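室内照明下における淡色布地の見え方に関する調査報告
提出日 2022年4月6日

1. 目的
淡い灰色の布地は、店頭と自宅とで色が違って感じられやすい。本調査では、照明の色温度と布の表面形状が明度および色みの評価に及ぼす影響を調べた。対象は衣料用と室内装飾用の無彩色系布地である。

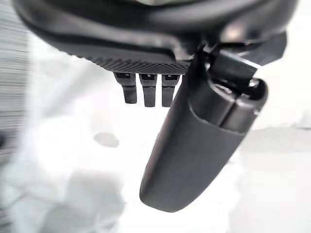
表面形状の効果は布に限らない。同じ染料や顔料を用いても、凹凸のある面では微小な傾斜ごとに反射の向きが変わり、観察方向に届く光の量が増減する。黒い筐体の下縁にある細かい綾目状の帯が、上の滑らかな面よりやや灰色に見えるのも同種の現象とみなせる。布地の場合は織り目に加えて毛羽が散乱に寄与するため、分離した評価は難しい。本報告では両者をまとめて「表面粗さ」と呼ぶ。

2. 試料と方法
試料はSaithongの生地見本から96枚を選んだ。内訳は平織、綾織、編地である。光源にはFekorineの調色式ランプを用い、電球色と昼白色の2条件とした。試料面の照度は400ルクス近くに保った。比較用の基準にはBrunsteadの灰色色票を使用し、測色値の整理はClidulikで行った。試料は暗灰色の台紙に平らに固定し、測定は試料面の法線から45度の方向で行った。縦糸方向を変えた測定も加え、欠測を除く有効記録は2096件である。
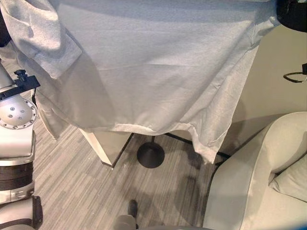

図2 薄い灰色の布。上部は青みの灰色、下方は暖かみのある灰色に寄る。

3. 結果
電球色条件では、ほぼすべての試料でb*が増加した。増加量は平織で小さく、杢調の編地で大きかった。杢調では明暗の糸が混在するため、測定位置による値のばらつきも大きい。再測定した17枚のうち、初回との差が目立ったものはいずれも編地であった。縦糸方向の影響は綾織で最も明瞭に現れた。平織では方向による差が測定誤差と区別できなかった。
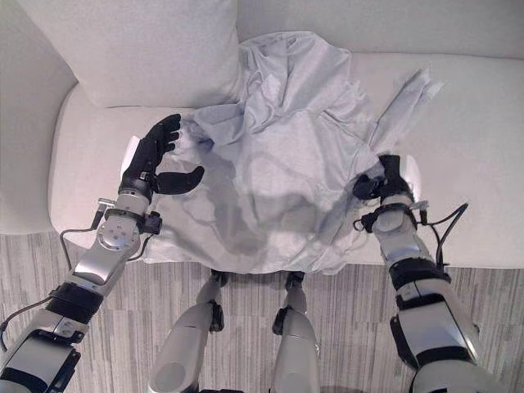 図3 白いソファの座面と、淡い灰紫の衣類。

4. 考察
背景の明度は測色値には影響しないが、目視評価では無視できない。白い背景に置いた淡色布は、暗い背景に置いた場合より低明度と判定される傾向があった。明度対比として説明できる。一方、わずかな紫みの判定は評価者間の一致度が低く、照明条件との関係も一定しなかった。灰色の呼称が評価者によって異なることも一因と考えられる。

折り目や皺のある状態では、入射角が場所ごとに異なる。
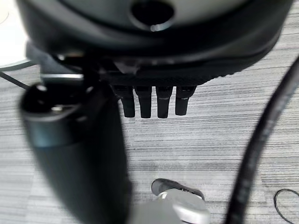
このため、平置きの試料で得た値をそのまま着用時の見え方に当てはめることはできない。12月に行った予備測定では皺の深さを統制しておらず、その記録は集計から除外した。

5. 課題
光源が2条件に限られ、昼光との比較は未実施である。編地については測定径を広げ、糸の混色を平均化したうえで再度測定する必要がある。洗濯による毛羽の変化も扱っていない。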